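Vekau Desk Ticker and Price Alert Unit

In stock, ships from my workshop. Black or gray case.

Hi! I build and sell the Vekau, a little box that sits next to your keyboard and watches crypto prices for you. I trade small amounts myself (mostly altcoins, mostly swing trades, the odd regrettable meme coin) and I got tired of having a phone buzzing in my pocket through dinner. I wanted one thing on the desk with a screen, a knob and a beep I could turn down. So I made one for me, then one for my brother, and then people on a trading forum started asking where to get it.

You give it the coins you care about and the prices you care about, and it lights up when one of them gets hit. You can also have it watch percentage moves over an hour, a day or a week, which I use way more than I thought I would.

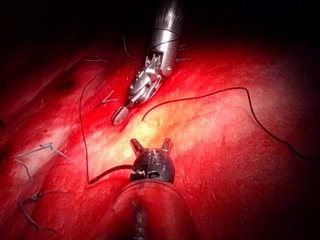 Two metal instruments and dark thread over red tissue.

Right, alerts. The Vekau stores 1000 of them, and before you ask, yes, somebody did fill it up and wrote to tell me. Each alert can be one-time or repeating. Repeating alerts have a cooldown you set yourself, and please do set it! A coin bouncing back and forth over the same level at three in the morning will otherwise beep every single time, and the beep is pretty loud at the top setting.

Prices come in through Grivov, a data feed that covers over 2375 trading pairs at the moment. The basic feed is included in the price of the unit. If your coin is really obscure, check the pair list before you order. I've had to refund people who bought the box for one specific token that only trades in some tiny pool somewhere, and that's no fun for either of us. 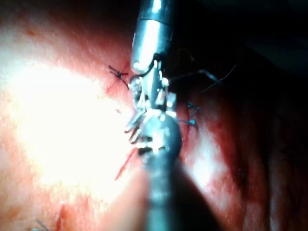

Setting up a trade on the Vekau uses what I call a pinch alert, and it's my favorite thing in the whole firmware. You enter a resistance line and a support line, and the box tells you when the price range between them gets squeezed down to whatever gap you picked. When I see that on a four-hour candle I start paying attention. It doesn't tell you which way the price breaks (I wish), but you'll be sitting there when it does.

There are 4 display modes, and you turn the knob to flip through them: single coin, list, mini chart and what I call quiet. Quiet shows a clock and nothing else until an alert fires. I leave mine on quiet most of the day, and I trade less and sleep better since I started doing that. The mini chart does candles or a plain line, and you can put a moving average over it. Don't expect the kind of charting you get on a big monitor. The screen is small and I'd sooner have three things on it I can read from my chair.

One thing people ask me constantly is whether the Vekau holds their coins, and no, it doesn't, it never sees your keys or your seed phrase. It has no way to place an order either.
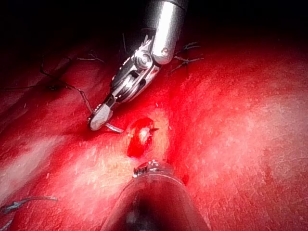 It only reads public prices, so you don't need an exchange account to use it and there's nothing to log in to. If you ever get an email claiming to be from me and asking for your recovery words, delete it. I'll never ask!

The portfolio page works the same way. You type in how much of each coin you hold and what you paid, and it does the arithmetic. It all stays on the unit. You can copy it off to a card as a plain spreadsheet file at tax time, or wipe it from the settings menu by holding the knob down until the screen goes blank.

The case is made for me by Bodnár, a small shop that also does enclosures for guitar pedals, and I love how solid it feels. The knob is theirs too. Early units had a cheaper knob that wobbled, and if you've still got one of those, write to me and I'll send you the new one for the cost of postage. 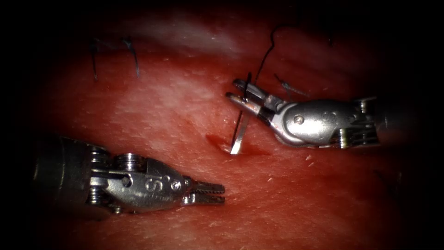

What's in the box

The Vekau unit
USB-C cable (braided, fairly long)
Wall plug
Printed quick start card
Two spare rubber feet, they do come off eventually

Power and connection

Runs off any ordinary USB-C plug or port. Wi-Fi only, no cellular. It keeps its alerts and settings if the power goes out, but it can't watch prices while it's off, so give the list a look after an outage.

Updates

The April firmware fixed the daylight saving bug and added the weekly percentage alerts. The next one brings Rurer support, so you'll be able to send alerts on to their phone app if you want them away from your desk. It's due 26th October and it's free for every unit I've sold.

Warranty and returns

2 years on the unit, parts and labor. If you just don't get along with it, send it back within the first month and I'll refund you, less shipping. Email me before you post anything so I can give you the right address.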